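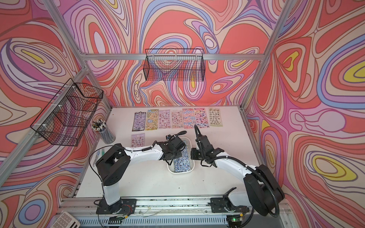 Re: [plumstead-tenants] Storage rules for shared studios, second reading

To all leaseholders and subtenants of the Plumstead building,

Thank you for the replies received since Wednesday. The management office has read each of them and will answer the main points in this message. The written rules will be sent separately.

On Wednesday, Định Giáp wrote:

> The draft says that "no item may be stored outside the assigned bay."
> Does this cover things hung inside the bay? Several of us on the
> second floor use wire baskets on the frame for small supplies, and
> we would like to keep them. I would also like to know whether the
> 10-day notice applies to Udeo, whose lease began under the old terms.

Hanging baskets are allowed under Section 5, provided they are fixed to the tenant's own frame and do not extend into the aisle. Mesh baskets are preferred to solid bins. Nothing may be hung from the sprinkler pipes, the heating ducts or the window hardware.

The same section covers wall panels. Tenants may line their bays with printed or painted panels of any pattern. The panels must be removed at the end of the lease, and the building walls behind them must be left as they were found.

With regard to notice, the 10-day period applies to all tenants from November, including Udeo and Vanent. The earlier leases allow the office to change the storage terms once a year, and this is the change for the present year.

The charge for items left in the corridor after notice remains $197. A request to lower it was considered and declined, as the amount is what Alexiou bills the building for each removal. The deposit for a second bay remains $500 and is returned in full when the bay is cleared.

Questions about a particular bay should be sent to the office directly and not to this list. Please include the bay number in the subject line.

Plumstead Management Office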